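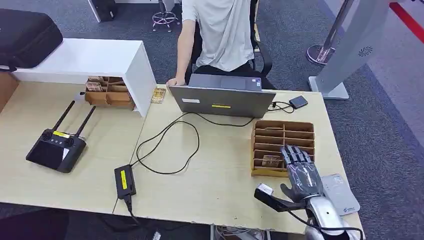
I have built four of these now, and I'm still a little giddy about how well a grid of cardboard slots deals with loose paper. Receipts, play money, postcards, the photo prints you keep meaning to put in an album — they all stand up, they all stay visible, and the whole thing costs you one delivery box and an evening!

What you need

A big corrugated box, the flatter and cleaner the better
A sharp craft knife and a metal ruler
A pencil
Yellow tape (any color works, but I love how easy yellow is to spot)
A cutting mat, or a second box you don't mind ruining

Cutting the strips

Open the box out flat and decide how deep your slots should be. For banknote-sized paper you want strips a bit shorter than the paper is tall, so the top edge sticks up where your fingers can find it. I cut mine 58 mm high. Photo prints are happier in something deeper, and you'll see why the first time one flops over backward.

Cut all the long strips first, then the short ones. Stack each set, hold the ends level, and mark the notches across the whole stack in one go. This is the best trick in the whole project. If you mark them one at a time, you will be off by a hair on every strip, and by the last one the grid won't close. Ask me how I know.

Each notch goes halfway through the strip and should be as wide as your cardboard is thick. Go narrow on the first pass! You can always shave off a little more, and a snug notch means you can skip glue entirely.
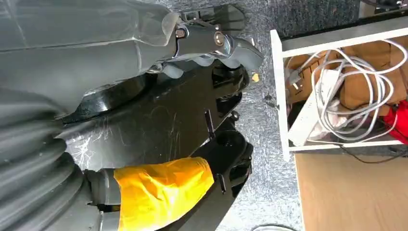 Once the notches are cut, do a dry fit. Stand the long strips on edge, slide the short ones down over them, and press gently along each crossing until the tops are flush. If one crossing sits high, pull that strip out and deepen the notch a touch. Don't force it, or the cardboard will crease right at the slot and it will lean forever after.

When everything sits flat, run tape around the outside. Rub it down with the back of a spoon, especially at the corners.

Filling it

Keep it simple at first. I started with a full alphabetical system (I know, I know) and dropped it before March was over. What works for me is one slot for each thing I'm in the middle of, and the older stuff toward the back. My biggest batch so far was a shoebox of family prints, 117 of them, and they went in much faster than I expected.

If you have two organizers, put one on the desk and the other in a cubby or on a shelf. The desk one is for sorting, the shelf one is for keeping. A white cube shelf like the Hodo is great for this, as long as you measure the opening before you cut anything.
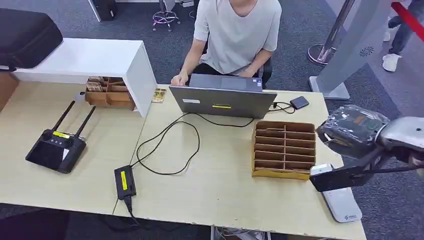
Bendik Ljungberg wrote in to say he leaves the front row of his organizer completely open, so there is always somewhere to drop a paper he hasn't decided about yet. He also runs the corrugation up and down in the long strips, which he finds keeps them stiffer under a full load. I tried it on my newest one and he's right, it barely bows at all. Thank you, Bendik!

Sorting photo prints

Prints slide in most easily at a slight angle. Hold the card by its edges, rest one bottom corner in the slot, and let the rest follow. If a slot grips too tightly, run a folded piece of scrap card through it a few times to loosen it up.
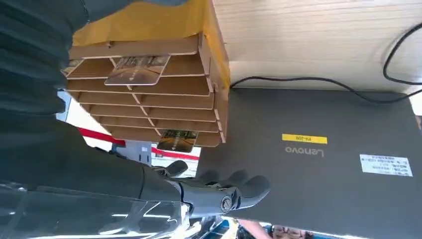

Photo cards in the slots of a cardboard organizer, next to a closed laptop.

Leave some slots free while you work, and move whole groups at a time once you know where they belong. My next one is going to be deeper, with a double wall at the back for postcards, and I already have the box picked out.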